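ok so month three of working at the big pale table and I have thoughts 🧵
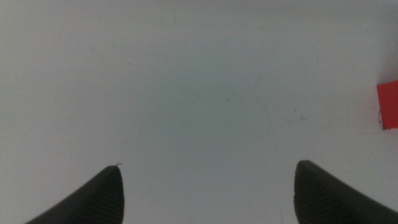 I bought it secondhand in October from a woman clearing out her studio on Eskola. Paid way too much, carried it up 4 flights, zero regrets!

Light colors show everything though. Every hairline scratch, every speck (and the fuzz, where does the fuzz come from??). My old dark desk hid years of sins.

Been trying the Kalik cream people keep recommending for scuffs — it smells like oranges and does up to maybe half of what the label says. The tiny scratches laugh at it.

My sister says sand it. My sister also sanded a hole in her bathroom door.

Anyway if you have a pale desk, tell me what you wipe it with. Taking all suggestions except "get a tablecloth"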